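The towel lady of Prarnthorpe

Jul 27, 2018

I should confess up front that I am a scruncher. My towels go in the cupboard the way they come off the line, more or less, and I shut the door quickly before they can come out again. So I was a bit nervous about spending a morning with a woman who has folded towels for a living, on and off, since she left school, and who now runs a folding class above the old hardware shop in Prarnthorpe. I wore my least crumpled shirt. She noticed it had been folded in thirds and hung over a chair, and she was right.

She asked me not to use her name, mostly because her sisters would never let her hear the end of it. She's known in town as the towel lady anyway, and answers to it.

The kettle was already on when I got up the stairs, and there was a plate of Anzac biscuits, and we talked for a good quarter of an hour about parking before either of us mentioned linen.

Her first job was at Makokha, the hotel laundry out past the showground. It's gone now (there's a tyre place on the block) but when she started it was doing the sheets and towels for most of the motels along the highway.

"They put me on bath towels because I was tall," she says. "You had to hold them up by the corners and give them a crack, and the short girls were dragging the ends on the floor. So that was me. I did 660 in one shift once, at Easter, with a sore wrist. I remember it because the supervisor wrote it on the wall in biro and it stayed there until they painted."

Did she like it?

"I loved it! I did, I loved it. You'd get a rhythm up. We had the radio going and we all talked rubbish for eight hours. I hated the sheets, mind you. Sheets need two people and the other person is always doing it wrong."

She left to have her kids, went back, left again, did a long spell at a nursing home where the towels were so thin, she says, you could have read the paper through them. Then came the class, which started as a one-off thing at the library for people who were moving into smaller places. Ten people turned up. She'd brought enough towels for four, so they shared, and half of them wanted to know when the next one was.

I asked what on earth you teach for a whole session. Surely you just fold it in half a few times?

She gave me a look over her mug.

"Right, well, which half?" she said. "Long way or short way? Where's your label? Where's the fancy border, if it's got one? How deep's your shelf? People go at it like they're putting out a fire. They've got no idea what size they want to end up with, so every towel comes out a different size, and then they stack them, and then they ring me up and say the stack's fallen over."

The shelf is where she starts, as it happens. Before anybody in her class touches a towel they have to have measured the shelf at home and brought the number in on a bit of paper. If your shelf is deep you fold to fill it. If it's shallow you do an extra turn and stand them up on their edges. She has no patience at all for towels that stick out past the front of the shelf and get caught in the door. I thought of my cupboard and had another biscuit.

Her own method is plain enough. Lay the towel out flat with the label side up. Smooth it from the middle with the flat of your forearm -- she does this in one long sweep, like icing a slab cake -- and then bring one long side in a third of the way, and the other long side over the top of it. Smooth it again. Then it's either in half and in half again, or in thirds, depending on what your bit of paper says. The last thing she does is pat it, twice, which she swears is part of the method.

"You want all your raw edges on the inside," she says. "When you look at the shelf you should only be seeing the rounded bit. That's how we did it at Makokha and that's how I do my own. If I go to someone's house and I can see the edges I don't say anything. I think about it in the car, though."
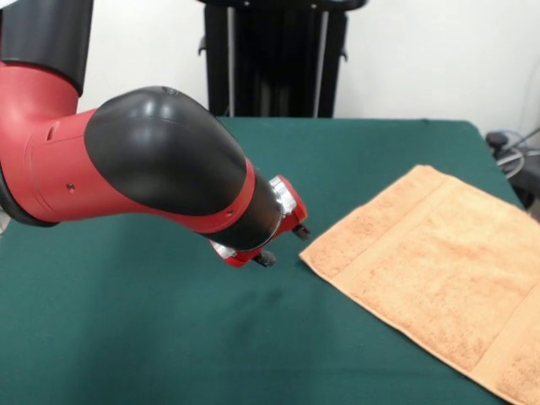
The thing she gets most worked up about is the surface. You can't fold a towel properly in the air, in her view, and you can't do it on a bed either, because the bed gives and the doona shifts about and you end up folding the doona. A bare tabletop is better but the towel slides around on it. What you want is something flat with a bit of grip, so when you pull one side across, the side underneath stays where you put it.

"Felt's lovely," she says. "A bit of old blanket's good. My mum ironed on a blanket on the kitchen table her whole life, never owned an ironing board, and her folding was beautiful. I'm not as good as she was. I'm quicker, but she was better."

And the colour matters too, apparently. She likes to fold on something that doesn't match what she's folding, so she can see where the edge is without putting her glasses on. White towels on a white sheet drive her up the wall. "You lose your corners," she says, and she says it the way somebody else might say you lose your house.

We got on to buying towels then, and I'd have liked another hour on that alone. She won't have anything too fluffy. Fluffy ones look nice in the shop, she reckons, and then you get them home and they won't lie down, and they take until tea time to dry even with a decent breeze. She buys medium weight, in bright colours if she can get them, two for each person in the house and a few over for visitors and the dog. Her favourites are from Nerdale, the little manchester shop by the post office, where she's been buying since the owner's father had it. She buys them in the April sale and she washes them before she uses them, always, with no softener.

"Softener's a con. Don't put that in. Oh, put it in, I don't care. It coats them. You're drying yourself with a candle."

She's equally firm on what happens between the line and the fold. A towel wants a good hard shake when it comes off the pegs, one at each end, and it needs to be properly dry, because a towel that's folded with a bit of damp in the middle will let you know about it within a couple of days. If she's not sure she holds the thick hem against her cheek. Her kids used to think she was cuddling the washing, and maybe she was a bit.

Then it was my turn. I'd been hoping she would forget.

I did my first one too fast and the thirds came out as a big bit, a medium bit and a sort of flap. She unfolded it without a word. The second was better but I'd got the label facing out. By the fourth or fifth I'd stopped thinking about it quite so hard and she started telling me about a trip she'd taken to Turov to stay with a cousin who rolls everything, towels, tea towels, pillowcases, the lot, and keeps them in baskets on the floor of the bathroom.

"And look, it was very pretty," she said. "It was like a day spa. But every time you took one, the others all rolled into the hole, and by the end of the week I was lying awake. I got up one night and did the whole basket flat. She was very good about it."

I asked if rolling is ever all right.

"Suitcases. Gym bag. Hand towels if you must. Never a bath towel, it's too much towel."

I pushed her a little on whether any of this matters, because I had been wondering, and because I'm the one who has to go home to the cupboard. She didn't seem offended. She thought about it while she squared up my stack with the sides of her hands.

"I'm 66," she said. "I've had some rotten years, same as everybody. And I've never once felt worse after doing the towels. It takes ten minutes. You start with a heap and you've got a pile, and you can see it. I don't know what else you do in a day where you can see it like that. Cooking, they eat it."

The people who come to her class are a mixed lot, she says. There are newlyweds, and a few blokes on their own for the first time in decades, and a teenager who came with his nan and turned out to have the best hands in the room. Some of them come back after they've learned everything she's got to show them. They bring their own washing now. She doesn't charge those ones, she just makes them do the cups.

She sent me off with a square of green felt, an offcut from her own roll, and strict instructions to measure my shelf before I did anything else. It's 38 centimetres deep. I've written it on a bit of paper and stuck it to the inside of the cupboard door, and I've done the bath towels and the two beach ones. I haven't started on the sheets. She says I'll need somebody to help me with those, and that whoever it is will do it wrong.

The class runs upstairs at the old hardware shop in Prarnthorpe. It's bring your own towels, clean and dry please, and wear something with short sleeves so you can get your forearms into it. Biscuits are provided.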